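Bivcombe Dark Wash Diaries

README and data card, second release

Contents

What this is
Why it was collected
Files
Columns
How the shade scores were made
Known problems
What the data can and cannot bear
Licence and citation
Changes

What this is

A set of washing diaries kept by 24 households in Bivcombe, all of them recording what they did to their black and very dark clothes and what the clothes looked like afterwards. It covers 260 items: T-shirts, jeans, socks, leggings, school trousers, a few work tunics and one bath mat that should never have been let in. Each wash has a line in the main file. Each item has a line in a second file saying what it was made of, if the label could still be read.

If you have come for proof that cold water keeps blacks black, please read the section on known problems before you download anything. The first release was quoted in two places as having shown this. It showed nothing of the kind.

Why it was collected

Advice about dark clothes is repeated with great confidence. Turn them inside out. Wash them cold. Put vinegar in the rinse, or salt in the drum, or coffee, if you can bear it. Buy the special liquid. Dry them in the shade. Most of this gets passed from one household page to the next with no source, and where a source is given it is often a firm that sells something for the purpose.

Some of it may well be right. Dye does come off in the wash, sunlight does fade cloth, and rubbing does roughen a surface so that it looks greyer than it is. What we could not find was a record of ordinary people washing ordinary clothes over a long stretch, in the machines they already had, with all the carelessness that goes with it. So we asked for one. It was paid for out of a small grant from the Stokik fund, which also supplied the shade cards and had no say in the results. 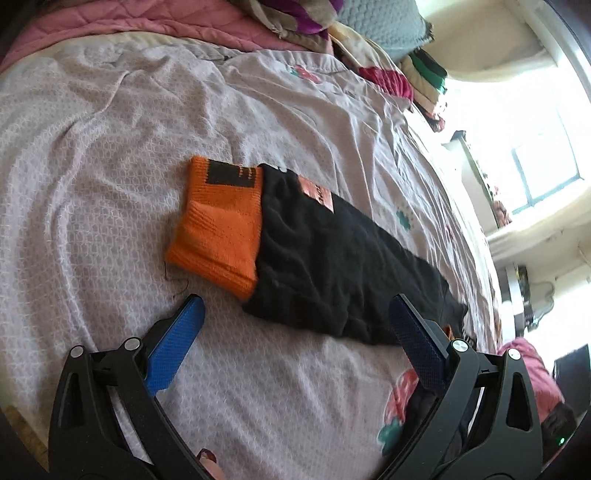 Fig. 1. Folded black sock with an orange ribbed cuff.

Socks are the worst-behaved group in the data. They go missing, they get paired with the wrong partner, and once two plain black ones from different packs have been through the same drum there is no telling which was which. Households were asked to mark each sock inside the cuff with a stitch of coloured thread. Compliance was poor. Any row where item_type is "sock" and marked is "n" should be treated as a guess, and we would drop it.

Files

washes.csv
One row for each item in each wash. This is the large file.

items.csv
One row for each item, with fibre content, rough age at the start, and where it was bought if the household chose to say.

households.csv
Machine type, water hardness as given by the supplier, and how the household usually dries its clothes. No addresses and no postcodes. Please don't try to work them out.

shade_scores.csv
Scores against the Ní Mhurchú card, at the start, at the middle point and at the end.

notes.txt
Free comments from the diaries, lightly cleaned. Spelling left alone. Remarks about other members of the household have been taken out.

All files are UTF-8. Commas separate the fields, and text fields with commas in them are in double quotes. Empty means not recorded. It never means zero, and it never means "no". The first release was muddled on this and at least one published chart suffered for it.

Columns in washes.csv

item_id: links to items.csv.

house_id: links to households.csv.

wash_no: order of washes for that item. Gaps are real gaps in the diary.

temp: the temperature on the dial, in degrees. Please note the wording. The dial is a wish. Machines differ in how close they come to it, and none of these were tested.

inside_out: y, n or empty. Self-reported. See below.

liquid: the product used, as one of "suvulska", "other_dark", "general", "powder", "none".

extra: vinegar, salt and so on, in the household's own words.

spin: low, mid, high. These were grouped by us from the dial settings, as makers use different numbers.

dry: line_sun, line_shade, indoors, tumble, mixed.

with_colours: whether the item went in with lighter clothes.

comment_ref: the line in notes.txt, if there is one.

How the shade scores were made

The Ní Mhurchú card is a strip of printed greys running from near black to a mid slate. The household lays the item flat in daylight by a window, holds the card against it and writes down the closest step. It costs very little and anyone can use it. It is also a person squinting at a sock.

We did look at whether people agree with each other. In a side check, two adults in the same home scored the same items on the same morning without conferring, or so we were told. They often differed by a step. Since the whole change over the life of the study was commonly one or two steps, you will see the difficulty. An item that is said to have faded by one step may have faded, or a cloud may have gone over.

Items that pill, such as cheap jersey, are scored as paler than they are. Items with a sheen are scored as darker from one side and paler from the other. Corduroy was hopeless and is flagged. 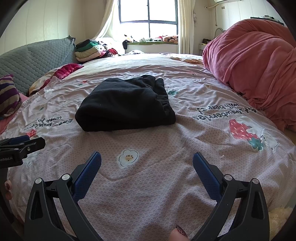 Stokik Data Notes, Volume 4, page 53

Full score runs, with a reading at all three points, exist for 208 items. The rest lack one or more. We have not filled the holes, and we would ask you not to either. Items that drop out are not a random lot: clothes get thrown away when they look tired, so the ones still being scored at the end are the ones that lasted. Any average taken over the survivors will flatter whatever was done to them.

Known problems

Households chose how to wash. Nobody was told to wash cold or warm. The homes that wash cold are also, by and large, the homes that turn things inside out, use the dark-clothes liquid, spin low and dry indoors. They are homes that care about clothes. You cannot pull the water temperature out of that bundle with any honesty, whatever your software offers to do.

The Suvulska liquid was in use in some homes before the study and was not given out by us. Its users scored their clothes as holding up well. They had also paid extra for it. We asked for a plain bottle trial, where people would not know which liquid they had been given, and could not get the money.

Inside_out is almost certainly too generous. In the middle of the study we changed the diary page so that the box had to be ticked before loading, and the share of yes answers fell in the same month. That month was August, when people were also away, so even this is less clear than we would like.

Fibre content is missing for 53 items. In some cases the label had been cut out because it itched. In others the print had washed off, a small irony we decline to draw anything from. Do not fill these in by item type. Plenty of things sold as cotton turn out on the label to be nothing of the sort.

Age at the start is what the owner remembered. People recall buying things more recently than they did.

Vinegar appears in the extra column for a handful of homes only, and the amounts run from a capful to "a good glug". We have been asked several times for the vinegar result. There isn't one.

Water hardness is the supplier's figure for the district. Two homes had softeners fitted. One of them was not sure it was switched on.

The bath mat is still in. Removing it changes the line numbers that earlier users relied on. Its flag is exclude = y.

What the data can and cannot bear

It can be used to see how often people wash dark clothes, on what settings, and how that shifts through the year. We think it is fairly sound on this. It can be used for teaching, where its faults are useful. It would do as a starting point for someone planning a proper trial, who will want to know how many items vanish along the way.

It should not be used to rank products. It should not be used to tell people what temperature to wash at, or to put a number on money saved. It says nothing about energy. It covers one town with one water supply, and homes that were willing to fill in a form every time they put a wash on, and those are unusual homes.

We are aware that a warning in a README stops very little. If you do write that the Bivcombe data shows something about cold washing, please at least print the spread of the scores beside it.

Licence and citation

Free to use and share, with credit. Changed versions should say that they have been changed and should not carry the same name. Cite as: Bivcombe Dark Wash Diaries, second release, with the date you downloaded it.

The shade card is a separate matter and is not covered by this licence. Copies on a home printer are useless in any case, as the greys come out wrong.

Changes

Second release, 28th March

Empty cells no longer written as 0 in the extra and spin columns.
Marked column added for socks.
Corduroy flagged.
Three items that had been entered twice under different names merged into one each.
Claim about temperature removed from the summary. It was ours, and it was not supported.

First release

Withdrawn. Please delete any copies.

Corrections are welcome through the issues page. Reports that your own black jeans have done very well on a warm wash are read with interest and not added to the files.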